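The Table Is Where We Start

A talk with a workshop owner about small blocks, wood grain and the patience of sorting
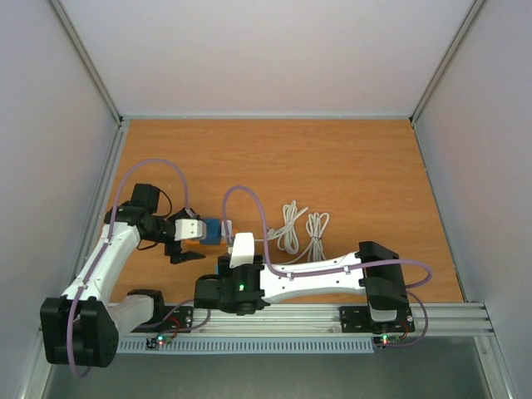
The owner of Harkus began with the tabletop, before I had asked any question. "People want to speak about the blocks," she told me. "But a block stands on something. If the surface is bad, the block is bad too."

Harkus makes small building pieces for children and sells them under the name Prurkari. The workshop is two rooms behind a bicycle shop in Vasside, and I visited it in September, in the morning, when the light is good for comparing colors. She gave me tea and asked me to keep the cup on the window shelf.

I wanted to know why she prefers an orange-brown wood grain under her work. She answered that white surfaces made her eyes tired. "On white, every blue looks correct. On this brown I see at once when one blue is a little green. We tried gray also, for one winter, and I did not like to come to work."

Blue is the color she speaks of most. The first Prurkari set had only blue and orange, and it sold 300 boxes, most of them to kindergartens in the region. Now the workshop finishes up to 4,000 pieces in a month, but she still thinks the two old colors are the best pair. "A small blue piece on top of an orange one, a child of two understands it. He wants to take the blue one off. Then he wants to put it back. This can continue until lunch."

The clear pieces came later, and they were not her idea. A shop called Khurana, which had ordered from her since the beginning, asked for something that lets the light pass. She refused for a long time. "I thought that clear is not a color, so it is not honest to sell it as one," she said, and laughed. Today she puts clear pieces into the larger box only. They scratch easily, and she packs them in paper by hand.

We talked also about tidying. At the end of the day she puts the pieces back by color first and by size after. Her former teacher did it in the opposite order, and they had many discussions about it. "With size first you are faster. With color first you find the mistakes. I have time, so I do color."

I asked what she will make next. She would like a green, but she has rejected 2 samples already and the third was still in the post. When I left, she was moving my cup from the shelf to the sink and asking if I knew a good word for a green that is almost gray.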